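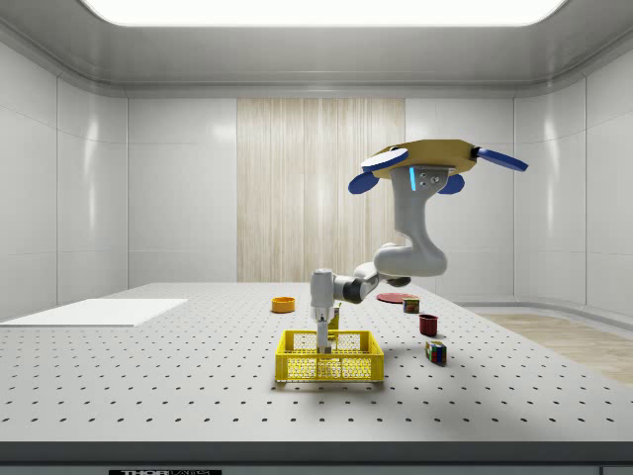
Sim render, gripper down in the yellow crate.

Wednesday, route notes, Stavurville coast

Went back over the draft for the Stavurville page and I don't trust half of it. The tourist office leaflet calls the north beach "untouched." It has a paved lot, two snack bars and a ferry ramp. Changed it to "quiet before lunch" and even that is generous in April.

Ferry to Brevisden: leaflet says 80 minutes. Our log from the last trip has it longer in both directions, but nobody wrote down when we cleared the harbor, so I can't use it. Leaving the number out until one of us times it dock to dock. 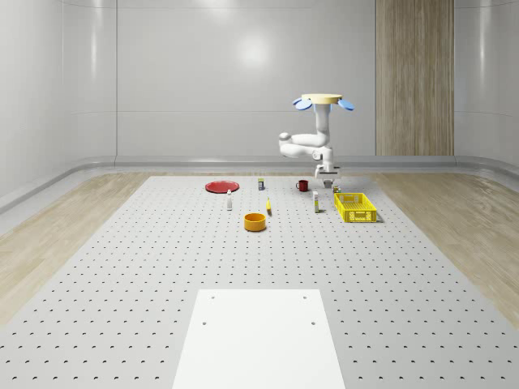

Arm over the perforated table, yellow basket just off the gripper.

Mahlangu lookout. Sign at the trailhead says 1,057 steps. The guidebook says 545. Could be that one counts from the road and the other from the chapel, could be that one of them is wrong. I would not print either. "A long stair climb, bring water" does the job.

Old town museum: the opening hours on the door and on the website don't match. Went by the door. The website also still lists the boat room, which was locked when we tried it at 3 p.m.

Bumero guesthouse keeps turning up in everybody's top picks, always with the same sentence about the breakfast terrace. Smells copied. Hold it off our list until someone sleeps there and pays full price.

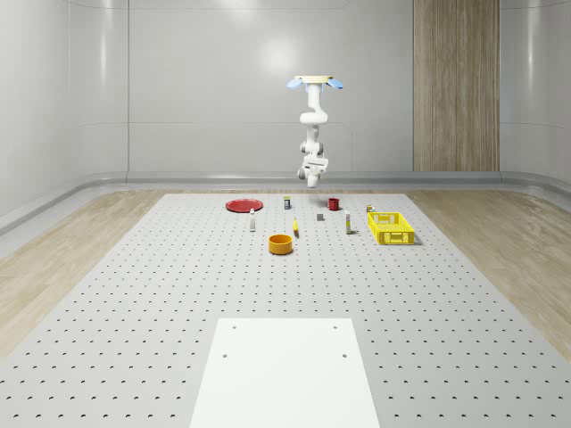

Same arm, gripper clear of everything.

Still open:
South beach, is the bus seasonal? Driver said yes, timetable says no.
Fish market, morning only? Two answers so far.
Brevisden churches, cut to the 2 we got inside. The rest was written from the street.
Rewrite the intro. "Something for everyone" has to go.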